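Moving out of a shared office, who pays for the cabling?

hesden_mark
Posted Friday, 8:12 am

Looking for opinions from people who have been through this. We have four rooms on the second floor of a building on Herivel Street. Our lease ends in September and we aren't renewing. When we moved in, the place had two phone jacks and nothing else, so we paid for network drops in every room. The bill was $2545.

The landlord now says the lease requires us to "restore the premises" and wants the cable pulled and the walls patched. He also said that if we leave it all in place he will keep $525 of the deposit. I think the next tenant would be glad to have it. Has anyone gotten a landlord to back off on this?

gilroad
8:40 am

Read the lease again and look for the word "alterations." Mine said alterations done with written consent could stay. If you have an email where he agreed to the work, that might be all you need.

hesden_mark
8:55 am

I have an email where he says "fine with me, use a licensed guy." It doesn't say anything about leaving it.

Yutong Lei
9:31 am

I'd be careful with that email. Consent to put something in is one question and who takes it out is another. Our lease had a separate paragraph on surrender, near the back, and it listed low voltage wiring by name. We had to remove it even though the owner had signed off on the install. Check for a surrender paragraph before you argue with him.

gilroad
9:50 am

That's one lease. Plenty of them don't mention wiring at all, and then it comes down to what "restore" means. I would not volunteer to tear out work that adds value to his building.

Yutong Lei
10:04 am

I didn't say volunteer. I said read it first. Some towns also have a fire code rule about abandoned cable above a ceiling. If yours does, he may be asking because the inspector will ask him.

lulomow
10:47 am

Landlord side here, small building, seven units. I've had it go both ways. One tenant left good cable with every run labeled at both ends and I thanked her and gave back the full deposit. Another left a bundle hanging out of a closet with no labels and I paid to have it cut out. If you want to make a case for leaving it, label it, leave a floor plan, and offer to walk him through it.

The other thing is the equipment. Take the switch and whatever else is yours. The jacks and the cable in the walls are the only part worth talking about. Make a list of what goes and what stays and get him to initial it.

hesden_mark
11:15 am

Found it. Paragraph 104 (yes, it really is numbered that way) says "tenant shall remove trade fixtures and repair damage caused by removal." No mention of wiring. I don't think cable inside a wall is a trade fixture, but I could see him saying the rack is. We were taking the rack anyway.

Lulomow, I'll do the list. Network gear goes, wall jacks stay, two shelves in the back room stay if he wants them.

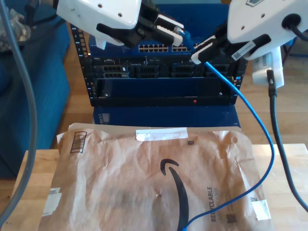
gilroad
11:38 am

I'd put the $525 in the same letter. Ask him to show what the removal would cost. A lot of states make them itemize deductions, and a round number picked in advance usually won't hold up.

Yutong Lei
11:52 am

Agree on asking for it itemized. I'd still get a price from an electrician for the removal. If it comes back at $300, you may decide it isn't worth a month of letters.

lulomow
12:20 pm

Send it by certified mail, and take date-stamped pictures of each wall the day you hand over the keys.

hesden_mark
12:34 pm

Okay. I'll get one quote and send the letter with the list on Monday. Will post back when he answers.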